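Search this site
Enter keywords
Go

A Place for Small Things

How the Rombridge supply room learned to sort what the wards send back

8 April 2026

When a hospital ward clears a cupboard, very little of what comes out of it is large. There are dressings in single pouches, lengths of cable, labels, marker pens, bags of fittings and caps belonging to equipment that may or may not remain in service. Each item has been purchased, received and entered in a ledger. Once it leaves its original carton, however, it becomes difficult to count and easy to discard.

The supply room at Rombridge was established to receive this material from the seven sites served by the Predeo health partnership. In its first full year of operation it accepted 209 consignments. Some arrived in good order, with a list taped inside the lid. Many were mixed, and a considerable number consisted of the contents of a drawer, tipped into a bag and sent down on the afternoon van.

Viorica Spahić was appointed to lead the room following a review of purchasing practice across the partnership. Her background is in warehousing and she brought from it a preference for plain equipment. The review had recommended a shelving system with 149 labelled compartments. Ms. Spahić asked that the order be deferred until the room had handled a season of returns, and the compartments were never purchased.

"We were being asked to name every category before we had seen what was coming," she says. "A compartment with a printed label is a promise. I did not wish to make 149 of them."

What took its place is a method founded on open bins, a clear work surface and a strict order of handling. It has since been adopted, with local variations, at two other sites in the partnership.

The bench 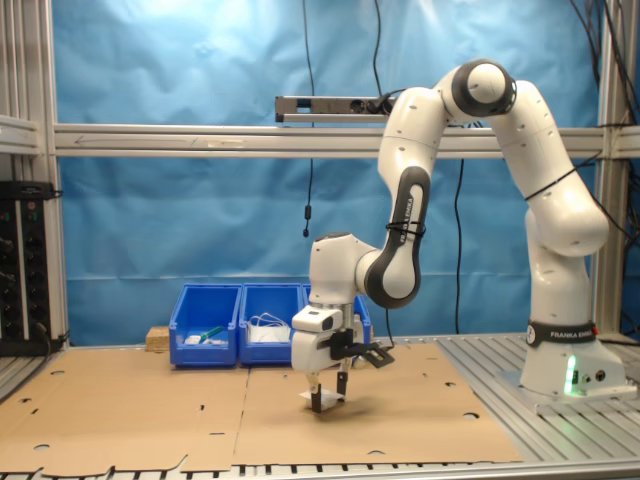

Sorting surfaces receive less attention in the literature on stores management than shelving does, although most of the work is done on them. A bare metal table with slots or ribs is sturdy and simple to clean beneath, but small items settle into the gaps, and a pale slip of paper is soon lost against a bright surface. The practice at Rombridge is to lay flattened shipping boxes across the table, with the cut-outs and folded flaps left as they are, and to keep the blue bins standing side by side along the back. A small white piece of paper or card shows up readily against the brown.

The cardboard costs nothing beyond the time needed to open it out. Incoming cartons are cut along the glued seam and pressed flat. Sheets are replaced when they become marked, when a corner begins to lift, or at the end of any session in which a container has leaked. Retired sheets go to the paper stream with the rest of the packaging.

Staff from the Bera site, who visited in February, asked whether a rubber mat might serve the same purpose. Ms. Spahić has no objection to mats. She observes that a mat must be washed and dried, and that it tends to be kept well past the point at which it should have been replaced -- a sheet of cardboard is given up without regret.

Particular care is taken where two sheets meet. A flat item can slide under an edge and remain there through several sessions. The written procedure therefore requires that both sheets be lifted before the room is closed, and anything found beneath them is entered in the log under its own heading.

Bags and their contents

The second stage concerns soft packaging, which accounts for the greater part of the room's difficulties. A rigid carton stands where it is placed and declares its contents on the side. A bag collapses, turns its label inward and conceals smaller objects in its folds. In the early months, bags were set aside until the end of a session and were then handled in haste.
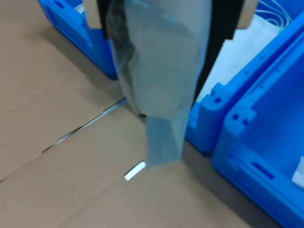
Opening every bag at the bench would double the length of a session, and the procedure permits a bag to be assessed closed where its contents can be identified with confidence. Transparency alone does not meet that standard. A translucent grey bag held up by its bunched top may reveal that something dark is inside without revealing what it is, and the creases in the film blur the outline further. Such a bag is treated as unidentified. It is opened over the cardboard, emptied fully, and the bag itself is set to one side until the contents have been placed.

The instruction to set the bag aside was added at the suggestion of the Vidal site. Its staff had found that small parts were being thrown away in the corners of bags believed to be empty. Under the present procedure, the bag is turned inside out before it is discarded. Clean film is gathered for recycling where the site has a collection, and the remainder enters general waste.

Bags that bear a lot number are handled differently. The number is copied to the session sheet before the seal is broken, and the portion of film on which it is printed is kept with the contents. Ms. Spahić describes this as the only rule in the room on which she will not entertain discussion.

Into the bins

Once identified, an item moves directly to a bin. There is no intermediate pile. The bins are moulded blue plastic, open at the top, and carry no permanent label. At the start of a session each is assigned a purpose, written on a card, and the card is removed when the session closes. A bin that held cable in the morning may hold paper goods by mid-afternoon.

The decision to work without lids was debated at length. Lids protect the contents and allow bins to be stacked, which matters in a room of modest size. They also permit a bin to be forgotten. The partnership's storage guidance was amended so that bins in use at the bench remain open while those transferred to the shelves are covered, and the two conditions now serve as a visible record of which material has been dealt with.

Sealed dressings receive a bin of their own whenever a consignment includes them. They are laid flat and are not pressed down to make room for more.
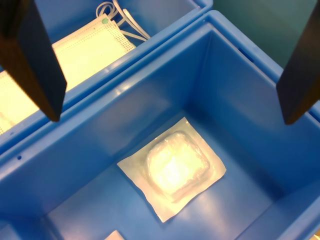 The reason lies in the packet. A sterile pouch depends on its seal, and a seal can be weakened by folding, by pressure at the corners or by contact with a sharp edge. Each pouch is examined on both faces. The expiry date is read, the border is checked along its full length, and any packet about which there is doubt is withdrawn from clinical use. Withdrawn packets in otherwise sound condition may be offered to the partnership's training rooms, where students practise opening and presenting a dressing.

Dressings have proved to be the most instructive category in the returns. They are ordered by the box and used singly, and the last few in a box are often moved to a pocket, a trolley or a windowsill. The Rombridge log has enabled the partnership to identify the wards at which this occurs most often and to offer them a smaller box size. Ms. Spahić regards the change in ordering as a better outcome than any quantity of stock recovered.

The miscellaneous bin

Every sorting system produces a remainder. At Rombridge the remainder has a bin, and the bin has a limit: when its contents reach the rim, the session stops until it has been emptied and examined. The usual occupants are cables without devices, marker pens, adapters and small blocks and spacers used to prop up one thing or another.
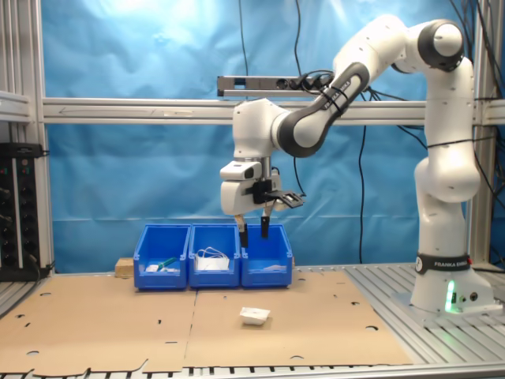 Blue bins on the slotted aluminum table, Rombridge supply room.

Cable presents a special case. A tangle occupies a great deal of space in proportion to its value, and the time required to separate it is seldom justified by what is recovered. The room applies a simple test. If both ends can be found and the connectors are undamaged, the cable is coiled, tied and forwarded to the equipment store. If they cannot be found within a short interval, the tangle is sent to electronic recycling in one piece.

Pens are tested on the cardboard, which accounts for the small marks along the margins of many retired sheets. Those that write are returned to circulation in the partnership's offices.

The procedure has now been set out in a short manual, prepared by Ms. Spahić with contributions from Bera and Vidal. It includes the session sheet, a cutting guide for flattened cartons and the full text of the rules on sterile packaging. Printed copies are held at each site, and supervisors may request a visit to the Rombridge room through the Predeo purchasing office. Visitors are asked to bring one unsorted bag from their own stores.

Related items

Ordering by the Half Box: Notes from the Bera Wards
What Becomes of Packaging Film
Vidal Opens Its Second Stores Annex
Reading an Expiry Date: A Refresher for New Staff
Predeo Purchasing Review: Summary of Recommendations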